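Basket check - bread and fruit baskets, front counter and tables
Plingate Community Kitchen, May round
Checked by: Keisha Halvorsen
Copy to: Natsumi Shibata

Hi all, it's me again with the clipboard. Same list as last time, same order, with my comments under each item. I've marked things OK, WATCH or FIX. If it says WATCH, keep using it but have a look when you wash it. If it says FIX, it goes on the shelf by the back door until I've dealt with it. Please don't quietly put it back out on a Saturday rush or any other rush!

I did the whole lot with the big lights on and a cup of tea going cold beside me, starting at 2 in the afternoon when the lunch crowd had cleared off.

1. Basket emptied, crumbs out, liner off
OK. Tip it upside down over the bin and give the bottom a good pat. Crumbs love to hide along the edge of the floor where it meets the sides, so run a dry pastry brush along there too (the green-handled one, it lives with the tea towels). Liners go in the wash at 40 and they do NOT go back in damp. I found one in the Zivel basket last month that smelled like a gym bag.

2. Right basket, right job
OK. The rectangular ones are for bread and wrapped things only. Loose fruit goes in the wire bowls. Someone had put mandarins in one of the wicker ones again and I've moved them.

3. Sits flat, no rocking
OK, with one WATCH. Put it on a flat bench and press each corner in turn. One of the older round ones by the till has a wobble - you can feel it if you lean on the side nearest the handle. Fine for bread rolls, not fine for jam jars, so no jars in it please.

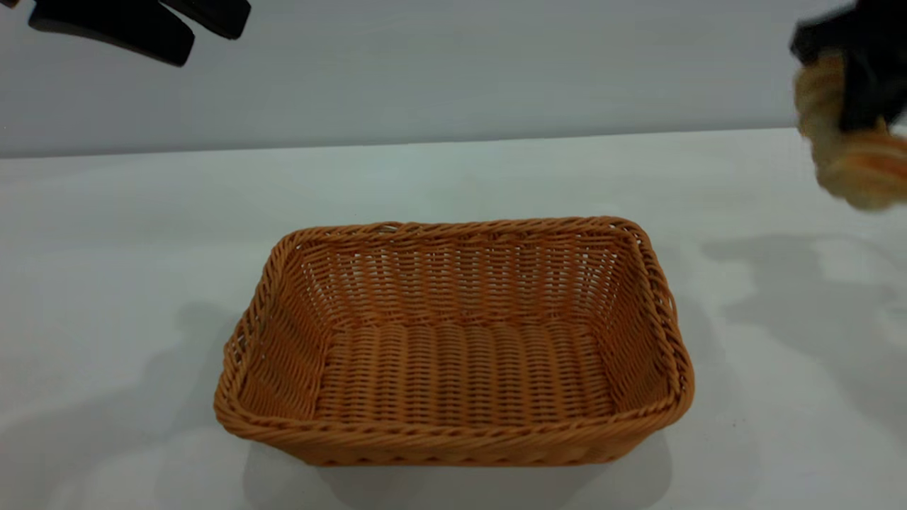 Item 3, rectangular basket, emptied for checking.

4. Floor of the basket
OK. You're looking for strands that have popped up or gone soft, and for any sticky patches. Push down with your flat hand and listen for cracking. The rectangular ones all felt good and firm to me. I did scrub a blob of something off the floor of one of them - golden syrup, I think - with warm water and a drop of dish soap, then stood it on its end by the window to dry.

5. Corners
OK. Rounded corners are much kinder on sleeves and little hands than the square sort we used to have, and I'd like us to keep buying that shape. Feel around each one inside and out. Corners cop it every time a basket gets shoved onto a shelf, so that's where you'll find the first split.

6. Outside walls, looking for broken ends
WATCH on one, OK on the rest. 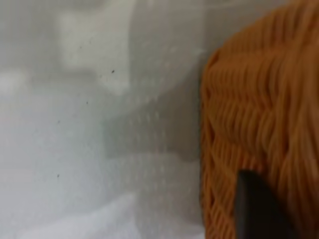 Broken ends are my big bugbear, and they're the reason this list exists at all. A snapped bit of weave is sharp enough to draw blood and we had two grazed knuckles over summer. Go slowly, and follow the weave the way it runs. Mostly that's straight along in rows that ripple a bit, but then you get to a stretch where the strands cross over each other on the diagonal, and you need to change direction with your fingers or you'll skip right over a loose one. I use an old pair of stockings over my hand for this (laugh if you like, Natsumi). If it snags, there's your problem. One snag so far, on the basket with the blue tag, low down on the short side. I've trimmed it flush with the little snips and it's fine to use, but check it again in a fortnight.

7. Rim
OK. Go all the way around with your thumb on top and your fingers underneath. The rim is what people grab, so it wants to be tight, with no twist lifting away from its neighbour. Give it a gentle squeeze every hand's width or so. If it moves or creaks, mark it WATCH. If a twist has come right undone, it's FIX and please leave it alone - I'd much rather re-bind it myself than unpick somebody's sticky tape. You know who you are!

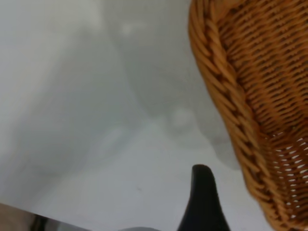
Item 7, braided rim and the side wall beside it.

8. Gaps in the weave
OK. Some parts of the wall are more open than others and that's how they're made, so a bit of daylight coming through isn't a fault. What you don't want is one gap much bigger than the ones next to it. Poke a pencil at it. If the pencil goes through easily and the strands slide apart, write it down.

9. Finish
WATCH. The Montoya ones have always had a bit of a shine and I noticed the two oldest are going dull along the top. That's only looks for now, but dull can turn into flaky, and nobody wants flakes in the sourdough. No bleach spray on any of them. Soapy cloth, clean cloth, air dry.

10. Stacking and storage
FIX. The stack on the top shelf was too high and leaning. They should be low enough that the shortest person on shift can lift one down without a stool (that's me, so I get to decide). I've split them into two piles. The shelf height is 210 cm on the tape and I'd like to bring it down before winter. I've asked Natsumi if her drill is free.

11. Tags and log
Mostly OK. Baskets 218 and 225 had lost their tags, so I've written new ones and tied them on the underside where they don't dangle in the food. If you find a tag on the floor, stick it on the fridge with a magnet and I'll match it up.

Left to do
- Re-check the blue tag basket, short side (me)
- Bring the top shelf down (Natsumi, if the drill's charged)
- Order four more liners from Plakik, the plain cotton ones, as the checked ones shrank
- Find the wobbly round one a job that isn't jars

Next round is in August. If something breaks or scratches anybody before then, write it in the red book and put the basket on the back door shelf straight away, even if you're flat out.

Keisha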